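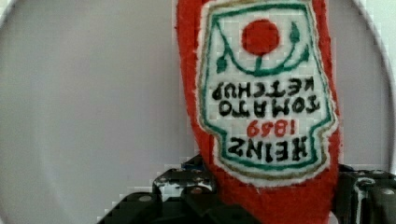
3 min read

Mon 21 December

If you walk past the old Laltine shoe store this week you will see people standing in line in the cold, and I'm happy to report that they are lining up for soft toys shaped like groceries. I went in on my lunch break to get one small thing for my niece and came out 37 dollars lighter with a plush bottle of ketchup under my arm.

The shop is called Grillora, it's a holiday pop-up, and it belongs to Beryl Wragg, who a lot of you will remember from the fabric counter at Baudry. She retired in February and says she lasted four weeks before she got bored and started cutting up felt (her husband says it was two). What began as a play-kitchen set for a grandchild has turned into a full pantry, with 133 pieces on the shelves on opening day. By the time I got there there were some pretty big gaps!

The ketchup is the one everybody talks about, and I get it. It's bright red and fuzzy, and the label is a proper patch sewn on the front, in that old-fashioned keystone shape, with a thin green line and a goldy tan one running around the white. There's a round red tomato with a curly green vine and little leaves, and TOMATO KETCHUP in chunky black capitals. The lettering is a tiny bit wobbly and I love it for that. Hang it upside down, the way my mother stored the real thing to get the last of it out, and it looks right at home.

"I did the first label over 7 times," Beryl told me while she was hunting for a bag. "The tomato was easy. It was the K that nearly finished me." She has since handed some of the bagging and all of the cash drawer to Reece Sugden, who used to run the Saturday craft table at the library and is very patient with people like me who pick up everything and put it back in the wrong place.

I should say the prices are not all scary. The small stuff, your radishes and fried eggs and so on, is in baskets by the door and most of it costs less than a sandwich. The bottles and jars cost more, and there's a mustard I'm still thinking about. Kids are allowed to squeeze things. Grown-ups too, from what I saw, and one man in a very nice coat spent a good long while with a loaf of bread.

Beryl is taking names for anything that sells out, but she told me flat out that new orders won't be ready for Christmas, so if you want something under the tree you need to take what's on the shelf. Special requests go in a notebook on the counter. The last entry when I looked was for a can of sardines, with three people signed up underneath it.

Grillora is on Dastden Street, two doors down from the bakery, open 10 to 6 through Christmas Eve. Cards are fine, but bring your own bag if you can. They were down to the last few when I left, and a plush ketchup is bulkier than you'd think on the bus.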